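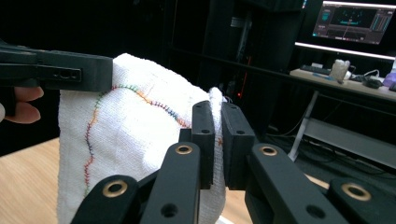 Project report: my comic review blog, first term

So for this project I had to review a comic series a week and see if anyone read them. I started with Skavura, a heist book set on a prison moon, and wrote 1000 words on issue 3 alone. Way too long! Kyung-tae Yeo read my draft and cut it to 707 - he was right, I'd told the whole plot.
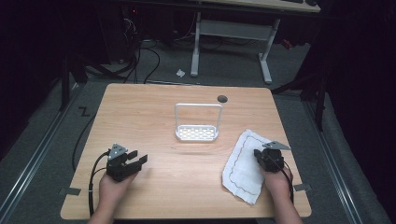
After that I kept every review under 500 words and left the endings out. Didside was the hardest (I loved the art, couldn't stand the hero). Next up is Barrios, which I'm saving for September.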